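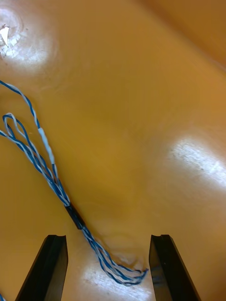
Fig. 6. Orange surface with light reflections.

6. Setting up analyst rating alerts

This section explains how to receive a message when an analyst changes the rating or the target price of a share on your watchlist. You need Mesard Desktop or the Mesard web terminal. The mobile app can show alerts, but it is not possible to create rules in it.

Before you start

Your account must have the data package "Ratings and Estimates". If you do not see the tab Ratings in the left menu, the package is not active. Ask the person who manages your licence, or see section 2, Accounts and packages.

You also need at least one watchlist with one share in it. Funds and bonds may stay in the same watchlist, but the alert rule ignores them.

6.1 Connect the ratings feed

1. Open Settings and choose Data sources.
2. Click Add source. Select Borberg Ratings Feed from the list.
3. Enter the feed key. The key has 12 characters and is written in the welcome letter. Capital letters and small letters are different.
4. Click Test connection. The word Connected appears next to the name of the source.
5. Click Save.

Note: The first download contains the rating history and can take roughly 67 minutes on a slow line. You can continue to work, but the history charts stay empty until the download is finished.

Caution: Do not enter the same feed key on two computers at the same time. Borberg will block the key, and you must request a new one.

6.2 Match the rating scales

Brokers do not use the same words. One house writes "overweight", another writes "outperform", and a third one simply "buy". Mesard translates all of them to its own scale with five steps: Strong buy, Buy, Hold, Sell, Strong sell. The translation table is already filled in when you install the program. Please check it once before you create your first rule.

1. In the Ratings tab, open Tools and then Scale table.
2. Sort the table by the column Mapped to.
3. Look for rows where this column shows a question mark. These are words the program does not know.
4. Double-click the row and choose one of the five steps.
5. Repeat for all rows with a question mark, then click Apply.

Note: "Sector perform" and "market perform" are both mapped to Hold. If your firm treats them differently, change the rows by hand. The change is valid only for your user profile.

Caution: If you change the table later, old alerts are not calculated again. A share can then show one rating in the alert list and another one in the chart.

6.3 Create a rule

1. Open Alerts and click New rule.
2. Type a name for the rule. Use a name which you will still understand in some months, for example "Kanaujia downgrade" and not "Rule 4".
3. Under Apply to, select a watchlist or type a single share.
4. Under Event, tick one or more boxes:
Upgrade
Downgrade
New coverage
Coverage dropped
Target price changed
5. If you ticked Target price changed, enter the smallest change in per cent. The field is empty at first, and an empty field means that every change gives an alert.
6. Under Send to, choose Screen, E-mail or both.
7. Click Activate.

A green dot in front of the rule means that it is active. A grey dot means that it is saved but sends nothing.

Note: A rule can watch up to 117 shares. If the watchlist is longer, the program takes the shares from the top of the list and shows a yellow warning. Divide the watchlist into smaller ones and make a rule for each.

6.4 Test the rule

1. Right-click the rule and choose Send test alert.
2. Wait until the message arrives. On the screen it comes immediately – by e-mail it may need a few minutes.
3. Open the message and check that the name of the rule is correct.

If no e-mail arrives, look in the spam folder first. Then check the address in Settings, Profile. Customers who receive their mail through Flarnico must add the Mesard sender address to the list of permitted senders.

6.5 Quiet hours and earnings season

In January and in the other reporting months, the number of rating changes is much higher than usual. You can collect the alerts into one daily message.

1. Open Alerts and then Delivery.
2. Tick Daily summary.
3. Set the hour. The time is the time zone of your profile, not of the stock exchange.
4. If some rules must still send immediately, mark them with the star symbol in the rule list.

Caution: The summary is made once a day. An alert that comes after the hour you have set is included on the next day.

6.6 What an alert does not tell you

An alert reports that a rating has been changed and by which broker. It does not contain the full research note, and it is not a recommendation from Mesard to buy or to sell. The feed can also be late – please compare with the original publication before you place an order.

Section written by Xinyi Yuan, checked by Rajkumari Saxena. Last change: 15 December 2023.

Continue with section 7, Exporting alerts to a spreadsheet.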